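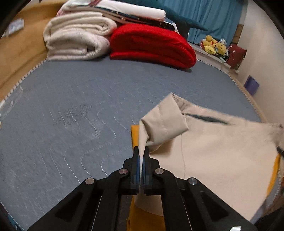
Workshop notebook, equipment planning
Entry: 10/01/2020
Kept by: Hiwot Dinsa

Purpose of entry. To record the present position on the purchase of further hand-held grippers and associated spares, ahead of the budget return in March. Colleagues are asked to add remarks in the margin and to initial them.

1. Present stock
The workshop holds nine hand-held grippers in working order. All are of the two-finger pattern with the black frame. Garment work continues to take most of their time, and lined jackets and similar pieces remain the slowest items on the list. Work on beds is booked separately from work on tables, as the operator must reach further and tires sooner. The booking sheet should show which of the two is intended. At present it often does not.

2. Finger pads
Pads are the item we replace most often, and we have been buying them in small lots at a poor price. A thin fold of cloth has to be held by the pad face alone, so a pad which is still acceptable for boxes may already be unfit for clothing. I propose that worn pads be moved to the rigid-object grippers before they are thrown away. Fusmont will supply pads in packs of 80. One pack should be ordered now and the rate of use noted before a second is considered.

3. Quotations for new units
Two suppliers have replied. Fusmont offers the same pattern as we hold, with delivery in the present quarter. Ullance offers a lighter frame, but its fingers do not accept our pads, and we should have to keep two sets of spares. The saving in weight would be welcome for bed work. It does not, in my view, justify the second set of spares. Ullance has been asked whether an adapter can be made and has not yet answered.

The sum set aside for this line is up to £3,000, to include carriage. Spares and repairs must come out of the same sum. I have therefore not allowed for a fixed arm this year. The Keno arm was discussed again on Wednesday and the case for it is sound, but it needs a bench, a guard and a separate electrical supply, none of which has been costed. It should be entered in the return as a future item, with no figure against it.

4. Consumables and soft goods
Garments, blankets and bedding are charged to the general account and should not be entered against equipment. Soft toys have been entered under three different headings since last spring. They are to go under soft goods. Receipts from Bogale have been arriving without order numbers, and accounts will not pass them in that state.

5. Storage
The present cupboard is full. Any new units will need a shelf with dividers, as the finger tips are knocked out of line when grippers are stacked. A price for shelving is to be obtained. Charging leads are to be labelled at the same time.

6. Actions
Order one pack of pads from Fusmont (H. Dinsa).
Press Ullance for an answer on the adapter.
Obtain shelving price, maximum width 80 cm to clear the door.
Correct the soft goods headings in the ledger.
Draft the paragraph on the Keno arm for the March return.

Added later, same day: Fusmont confirm that the quotation excludes rivets and frame parts. A separate price list has been requested.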